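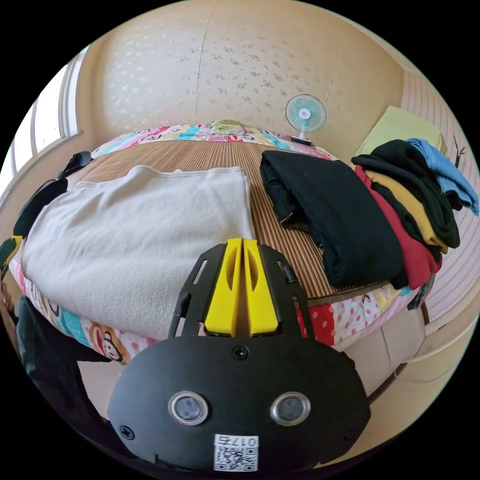

Over the bed, yellow fingers first.

Fiction / Short Reads

January 31, 2023
by Américo Carvalho

Folding, Unit 017

Blanket first. Always the blanket first, it's big and it forgives you.

Ines squeezed the handle and the yellow fingers came together on a corner of fleece. Lift. Walk it over. Let go. The corner slid back. She did it again, slower, the way the man from Osto had told her on the phone. Slow and boring. The machine likes boring, he said. Then he laughed at his own line and she had to wait for him to finish.

Up to 80 folds a day, that was the deal. She was at 20 and her wrist was already complaining.

"Are you winning?" her father called from the kitchen.

"It's not a game, Pai."

"Sounds like losing."

She put the blanket down on the mat and shook out her hand. The mat was too warm for nobody's taste but his, he'd slept on one every summer since the ship and saw no reason to stop in winter. Osto had asked for real bedrooms. Real beds, real laundry. Don't tidy. So she hadn't tidied. The monkey on the bedspread looked up at her like it had since she was nine.

Black one next. Sleeve, sleeve, bottom up to the collar. With your fingers it's nothing. With two yellow ones you find out how much your thumb had been doing. She pinched the sleeve and got the sleeve and half the back. Open. Again. Got the sleeve.

"There," she said, to no one.

The rule was you couldn't help with your other hand. If you helped, the recording was no good, because the arm in the lab at Sultimeo wouldn't have another hand. She'd thought about that arm a lot the first week. Bolted to a table somewhere, waiting to be told how her father's shirts go.

Twenty-one. Twenty-two.

He came in on twenty-six. Stood in the doorway in his socks with a cup of coffee, watching. Fonseca & Sons, Laundry and Pressing, thirty-one years, and the sons was a lie, there was only ever her. He'd sold the place in July. The new people did phones.

"You're doing the collar wrong."

"They don't care about the collar."

"Who doesn't?"

"The robot people."

"Then it will be a robot that does collars wrong." He put his coffee on the floor. "Give me."

"You have to be signed up. There's a form."

"Give me, Ines."

She gave him. He turned the thing over, looked in its two round eyes, frowned at the number on the sticker. Held it like a steam iron, wrong, elbow out. She moved his elbow. He let her, which was new.

"Squeeze to close?"

"Squeeze to close."

He squeezed it a few times at the air. Click. Click. Then he took the mustard one off the pile, her mother's, nobody had said anything about it being in the pile, and he shook it out flat with the fingers alone. One snap. She didn't even see how. It landed square.

"How did you do that?"

"Quiet."

Sleeve in. Other sleeve. He ran the closed tips down the front to press the crease and his hand had a shake in it these days but the crease came out straigt anyway. Bottom up. Then the collar. He stopped at the collar. Pinched one point, tugged, set it down. Pinched the other. He took forever. It was recording the whole time, she checked.

"Like this," he said, and not to her. He was leaning in toward the lenses, talking right at them, the voice he used on the Saturday girls. "You see? You don't pull it. You ask it to come."

"It doesn't record sound, Pai."

"So it will watch my hand."

It didn't see his hand either. She didn't bring that up.

He did it again. Unfolded the whole thing, folded it again, told the machine again about the collar. He did the red one. He did the light blue one and was unhappy with it and did it over. The coffee went cold on the floor and she sat down beside the pillow and kept the tally for him on the back of an envelope, little gates of five.

At some point her phone buzzed. Osto. Saw a change in the motion on 017, everything OK there? Different operator?

She looked at him. Tongue between his teeth. Elbow out again.

She typed, same household. Then she typed, senior staff.

Three dots. Then nothing, then three dots.

Sultimeo's asking can you keep him on for 2,000. They'd send the form.

"Pai," she said. "They want to know do you want a job."

He didn't look up. He had the second point of the collar just barely between the yellow tips and it was coming.

"What do they pay?" he said.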